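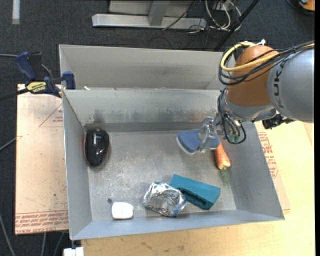 Why does pushing things first make bin picking work better?

Posted by Etornam Wumbei
02/02/2026

Hi all! I'm reading up on learned grasping for a term project and I keep running into the same result: a policy that is allowed to nudge objects before it grasps them clears more of the bin than one that only grasps. I get that pushing can separate things. What I don't get is how the robot learns that a push was a good idea, when the push itself never picks anything up. The setup I have in mind is a single arm over a metal bin with sloped sides, mixed stuff inside (a sponge, a foam block, a computer mouse, a snack wrapper), one parallel gripper. Does the push get its own reward? And how many tries does this sort of thing need before you see a difference?

Lamisi Asamoah

Oh, this is my favorite topic, so forgive the length!

You can give the push its own reward, and people do, but you don't have to. In our lab's version (we call the policy Skimar) only a successful grasp scores. The trick is that the value of an action includes what comes after it, discounted a little. So if a push moves a flat wrapper off a foam block, and the next grasp on the block works, some of that credit flows back to the push. Early on the credit is very noisy and the robot shoves things around for no good reason – it's quite funny to watch. Then it settles down.

We trained on 918 attempts on the real arm, after a lot more in simulation. We ran 3 seeds and compared against a grasp-only policy with the same network and the same objects. The gap was small when things were spread out and much bigger when they overlapped or sat against a wall. That second case is the one to look at. A smooth object close to a wall leaves one finger with nowhere to go, and a short push toward the middle opens up a gap.

Two practical things. Cap the number of pushes in a row (we use 5), or it may slide the same item back and forth forever. And clamp your bin down before you start! Even a tiny shift between the bin and the camera calibration will make your heights wrong, and you'll spend a week blaming the network.

Mohammed-Awal Kyei

just use suction, much easier. pushing is slow

Ama Eshun

Suction is great on a mouse or a box, but I'd be careful with sponges and crinkled foil, as the cup needs a decent seal. He's right that pushing costs time, though. When you compare the two policies, report picks per hour as well as success per grasp. A policy that pushes a lot can look wonderful on the second number and worse on the first.

One thing to add to Lamisi's answer: try a small penalty per action. With no penalty and a mild discount, our policy on the Bremmont rig pushed even when there was an easy grasp right in front of it. With the penalty it went straight for the easy ones and saved the pushes for the crowded corners. Start tiny and raise it slowly, and keep the same test layouts each time so you can compare. Good luck with the project, Etornam, and please post your curves when you have them!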